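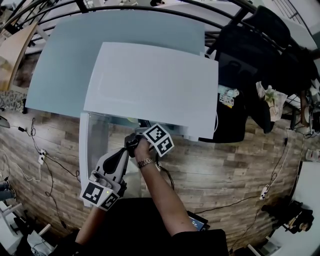
Search Jevow Help Enter keywords Go

How should a cast change be recorded when the press release and the on-screen credits disagree?

creditsroll_tv

I maintain the cast page for the drama Fleury on Jevow and need a ruling on billing. The network's press release for season four lists six series regulars. The opening titles of the first episode show only five of them. The sixth, who plays the younger sister, is in the end credits as a guest star for four episodes and then moves into the opening titles from the fifth.

I entered her as a regular for the whole season, citing the press release. Another editor changed her to recurring. A third changed her to "guest, then regular," and the form rejected it on the next save. The edit history is now longer than the page.

The celebrity sites all repeat the press release wording, so they are no help as independent sources. Her own post announcing the part says she is "joining the family," and I would not treat that as a billing statement. What should the entry say, and which source wins?

Edited August 2020 to correct the episode count.

pollmont_archive

On-screen credits win for anything that has aired. A press release is evidence of what was planned on the day it went out. It can be cited for an upcoming season, but once an episode airs, the credit for that episode replaces it.

The role field accepts one value per date range or episode range. It does not accept a combined value, and that explains the rejected save. Enter two rows for the same performer:

Row 1: season four, first four episodes, billing Guest.
Row 2: season four, from the fifth episode, billing Regular.

Leave the character name identical in both rows, including punctuation. If it differs by even a space, the page treats it as two characters and the episode totals split. After saving, open the season summary and check that she is shown once with both billings under her name.

Put the press release in the notes field with its date and the words used. Do not delete it. Readers who saw the original announcement will look for it, and a note usually stops the next edit war.

Two related points. "Recurring" should only be used where the credits or the network use the term. It is not a middle setting between guest and regular. Also, check the credits on the original broadcast if you can. The titles for Misau were recut for streaming, and nine performers ended up with billing they did not have when the show first aired - the page still has errors from that.

matineekeeper

I would just put regular. She is in every trailer and on the poster, and most people reading the page want to know if she is in the show, not what the titles say. They did the same thing with the December special and no one complained.

Also the actor who plays the father is leaving, it was on a couple of gossip sites, so someone should update that too.

creditsroll_tv

Two rows worked. The summary shows her once. I had a trailing space in the character name on the first attempt, so the totals did split as described until I removed it. The press release is in the notes.

I am not adding the departure without a statement from the network or the actor.

Related items

Billing order: alphabetical or as shown?
Adding an uncredited cameo
Citing a deleted social media post
Stage name changed in mid-season
Merging duplicate character pages

Contact Jevow Help | Copyright Jevow | Back to top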